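Dorian Vidal
@dorianvidal · 6/28/25
Okay, small furniture thread. I've been trying to decide what goes in the big drawer of the gray cabinet and I have opinions now. 1/10 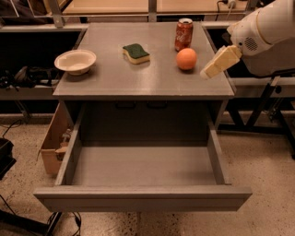
2/ So the cabinet is a Storo, the gray wooden one with the really wide drawer. I got it in March and for months I used it as a place to put things down. Just the top. Keys, mail, snacks, whatever was in my hand when I came through the door.

3/ The drawer is what sold me on it though! It comes out so far that you can see the whole floor of it, all the way across. My old one (a Divent, may it rest) opened maybe halfway and then you were feeling around in the dark for a can opener.

4/ But a drawer that wide with no dividers is a trap. I know myself. Put in one sponge and a roll of tape and by the end of the week they're buried under takeout menus and a charger for a phone I don't own anymore.

5/ The rule I'm trying: wherever I usually reach for it, that's where it lives. The bowl and the fruit stay up top. If I put an orange in a drawer I will find it again by smell. Same with the soda — a Coke can that's standing out gets drunk, a Coke can in a drawer becomes an antique.

6/ The sponge is the hard one. It's the wavy kind, green scrubby side and pale yellow foam side, and I do like having it handy for wiping down the top. But I don't love a sponge sitting next to something I'm going to eat. Leaning toward giving it a little dish of its own, back left corner.

7/ Edvin Ekström (my brother-in-law, owner of many labeled bins) told me to measure before buying any dividers. I did not measure. I bought 2 Idus trays and they're too tall, so the drawer won't shut over them. They live in the closet now. Please measure.

8/ Plan B is felt liner cut to fit, then low trays from Myklebust, the shallow ones you can get in gray. Dish towels on the left, the boring stuff (batteries, tape, scissors) on the right, and the middle stays open for whatever I'm using that day. Liner was roughly 40 bucks, which felt like a lot for felt, but the roll is long and I can do the bathroom shelf too.

9/ Still have the cardboard box next to the cabinet to go through. I keep walking around it. And the cables on the floor need some kind of home — if anyone has a cable clip that sticks to concrete and stays stuck, tell me which one. The tape kind gave up on me in a day. Speckled floor, sealed I think? I'm renting so no drilling.

10/ Anyway, the drawer stays empty until the liner's in, I'm being strict about it. Someone asked if the top wipes clean. Yes, very easily, it's flat with no fussy trim for crumbs to get under. Coffee rings come up with plain water if you get to them the same day. I left one for a weekend and had to go at it with the green side of the sponge, gently, and I can't find the spot now. Will post the trays when they're in!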